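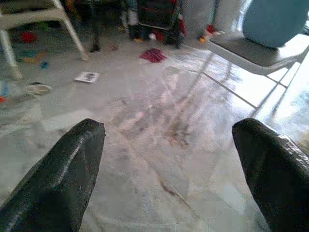

Pale floor tile, white and light gray

From: Nga Vũ
To: Van Dusen Street neighbors list
Date: 18 August 2022
Subject: Re: grout haze, and what to mop with

Gintarė Vaher wrote:
> We had the tile put down in May and it still looks cloudy by
> evening no matter what I do. I use a good squirt of soap in a
> full bucket. Is it the tile or is it me? Also, does anyone have
> chairs for the potluck? We are at 13 so far.

Dear Gintarė, and hello to everybody else,

It's the soap, I'm nearly sure of it! I did the very same thing for our whole first year here, and my mother-in-law finally took the bottle out of my hand. Try plain warm water with a small splash of white vinegar (only if yours is ceramic or porcelain - please keep vinegar away from real marble), then go over it with an old bath towel. The first couple of times you'll be lifting off old soap, so change the water often.

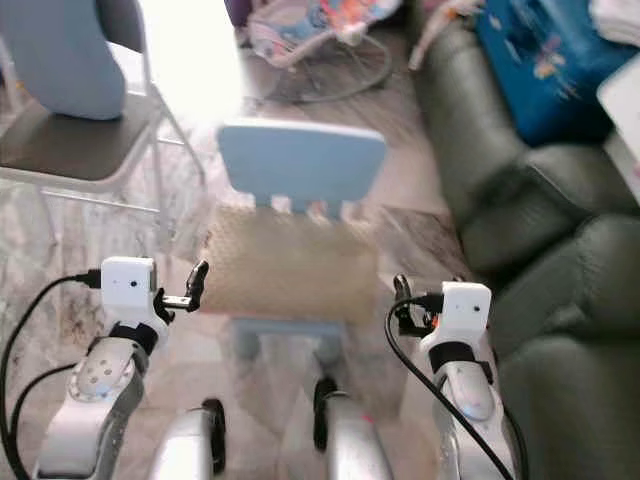
As for the potluck, I can bring 10 folding chairs, and Toàn Kim at number 53 has a long table if two strong people will carry it over. Giang, are you still making the noodle salad? I'd hate to double up. I'll do the plum cake again unless someone is tired of it.

Let me know how the floor comes out, Gintarė, and come borrow my flat mop any time.

Warmly,
Nga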